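Speaker notes, Prusto counter kit review
Slot: Sunday, 2 p.m., small room. Ruth Hartley introduces.

Say hello, thank Ruth. Say up front that we paid for the kit ourselves and Prusto hasn't seen these notes.

Topic is the wrist camera package: one camera, mounting bracket, cable, and the Ellora software. Next two slides are wrist views, same place.

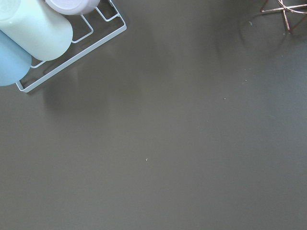 Wire rack and pastel cylinders at top left, copper stand at top right.
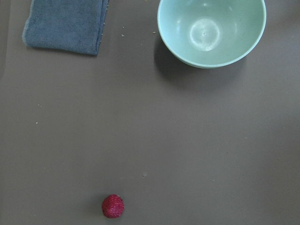 Towel, green bowl, one raspberry.

Price. The kit is $401 with the bracket. Without it you save $70, but Milovan tried making his own and the angle kept slipping. Buy the bracket.

Setup. Took me nearly 2 hours, most of it on calibration. The printed guide skips a step: restart Ellora after you save the camera position. Say this twice, people will be writing it down.

What we tested. 300 pick attempts with small kitchen items, split between Lilian and me. Soft items did worse than hard ones. Thin wire was the weak spot, and the software sometimes merged two rods into one. Don't read out the table, it's in the handout.

Support. Lilian emailed in August and got a useful answer the next morning. Phone line is sales only.

Compare with the Vidmar kit if there's time. Better cable, worse software. Skip if we're running late.

My view: fine for a teaching lab, too fussy for a production line. I would buy it again at this price.

Questions. Someone will ask about Linux. Yes, it runs. Send wiring questions to Mateja, back row.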